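Section 4: Teaching the Packing Cell a New Block

Read Section 3 first if you haven't. You need the cell powered, homed and sitting in Practice mode before any of this makes sense. Practice mode runs the simulated copy of the cell on the office screen, so you can make every mistake you like and the real arm out on the Alaldale floor won't move an inch.

I wrote this for the packing crew, and I packed by hand here for years before the Skaner controller came in, so I'll try to talk like a packer. On a good shift the hand line did 2,000 blocks. What changes for you is that you stop lifting every one of them and start looking after the thing that does. You'll walk more and bend less. You'll also get interrupted more, and I won't pretend I love that part!

What you need

Your Skaner login (operator level is fine)
The block sheet for the product you're adding
The Verden tray file, version 172 or later

Setting it up

1. Log in and pick Practice from the top menu. The bar turns blue. If it stays green, stop and log out - green is the live cell.

2. Open Products, then New. Type the product number exactly as it's printed on the block sheet. No spaces, no nicknames. (We had three different "shorties" in the old list and it took a week to untangle them.)

3. Load the tray file. Check that the long sides of the tray run the same way as the long sides of the table. If they don't, press Rotate once.

4. Add your blocks standing up, next to the tray. Leave finger room between them. The gripper closes from both sides, so think about where your own thumb and fingers would go.

5. Set the approach height to 252. That's in millimeters, and the box won't warn you if you type inches.

6. Press Step. The arm does one move and waits. Keep pressing until the gripper is over the block with the fingers open.

Note: Step 6 feels slow. Do it anyway the first few times. I still do it for every new product, and I've caught plenty of bad approach angles that way.

7. Before you press Close, check both views. Room view tells you where the arm is headed, and wrist view tells you whether the fingers are going to land where you want them. Look for a gap on each side of the block in wrist view.

Room view first, then wrist view, both with the fingers open:
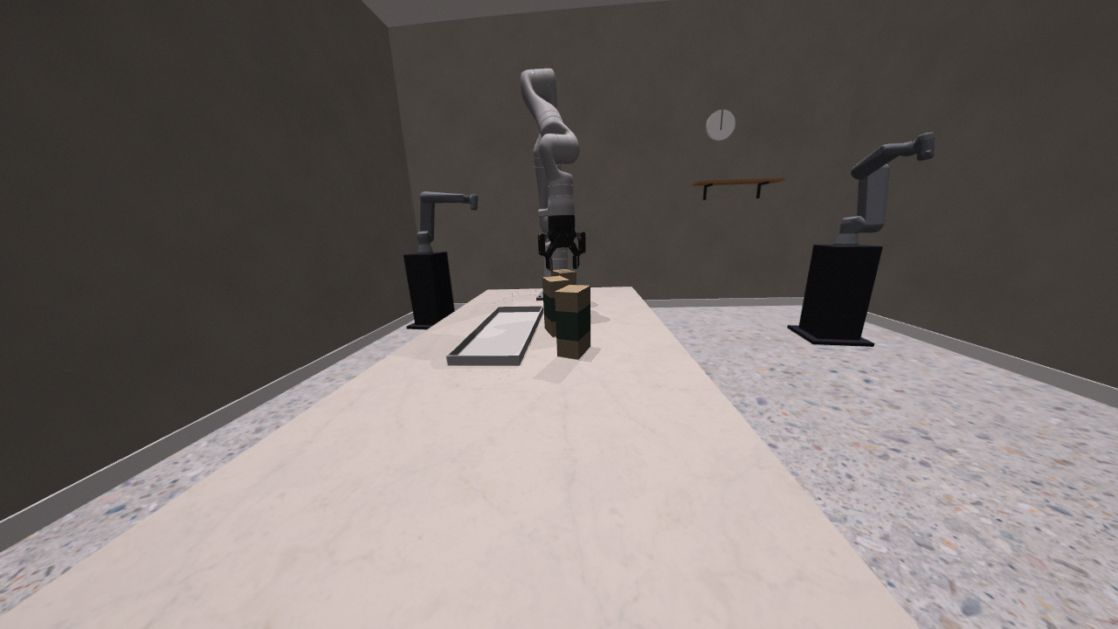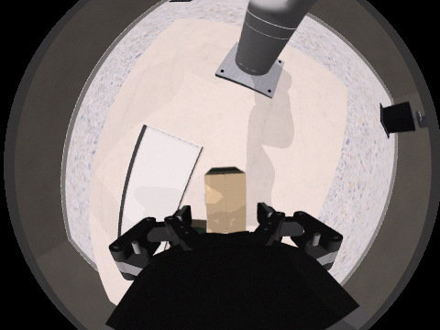 8. Press Close, then Lift, then Place. If the block lands crooked in the tray, go back to step 4 and turn it a little. Don't try to fix it by changing the grip force.

9. Run the full cycle 4 times without touching anything. If all of them finish, press Save as Draft.

Caution: Save as Draft does not send anything to the live cell. A shift lead has to release it, and the live area must be clear with the gate shut when that happens. Never release a draft you made yourself.

Who does what now

The old job card said "packer" and that was that. Under the Þorgeirsson plan there are two cards, cell operator and line support, and everybody trains on both. You swap at the break. If you'd like to stay on one, talk to your lead - it's allowed, and pay is the same on either card.

When the cell stops on a fault, the operator owns it. Line support keeps the hand bench going so orders still ship. Please don't both run to the gate (we all did this at first). Write the fault code in the log even if the reset clears it, and put your initials next to it.

The hand bench stays through December at least. Fault codes are in Section 5.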